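Occlusion foils vs. clip-on prism for double vision after a concussion?

Posted by Mimoza Begović

Hi all, I'm about three months out from a concussion and still seeing double when I look down and to the left. My neuro-optometrist gave me two options on Tuesday and then the appointment was over before I could think of anything smart to ask. Option one is a frosted foil stuck on the inside of one lens. Option two is a press-on prism, the kind with the little ridges. She was fine with either "as a starting point" and told me to call the front desk when I'd picked.

I work at a desk till two or so and then I cook, which is where it bugs me most. Reaching for stuff on a table is a guessing game, and pouring is worse. The Imberg clip-on the office sells is $361 and my plan won't touch it. Has anybody gone foil first and then switched? Did you get used to it?

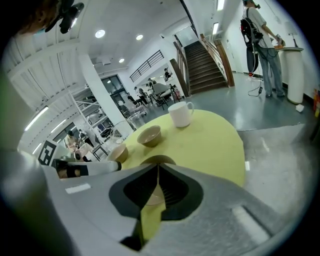
Mug and bowls on the round table.

Also, does the foil peel off clean? I only have the one pair of glasses and I'd hate to wreck them.

Myung-ja Hwang

I did foil for six weeks and then prism, so I can answer some of this! The foil got rid of the second image right away but I lost a lot of depth, and I kept setting cups down too hard. It was still a huge relief, because the headaches let up. The prism took me maybe four days to get used to, and straight lines looked a little bent at first (door frames especially, ugh). Reading was blurrier through it too. If your double vision is only down and left, ask if she can do a partial foil on just that part of the lens. Mine covered the lower third and I could still use both eyes for walking around.

It peeled off fine. Warm water, a drop of dish soap, fingernail under the corner. Don't use alcohol if you've got a coating. And please ask her before you drive with either one, my doctor had me wait.

qudah_fan2263

get the prism. foil looks weird

Jerklow

Check what the office is charging you for. A clip-on and a press-on are different things, and my press-on was a lot cheaper because they cut it to fit the lenses I already had. I'd call and have them read you both prices. Also keep a note of when the doubling is worse. Mine was always bad after 4 pm, and that ended up changing the strength she ordered.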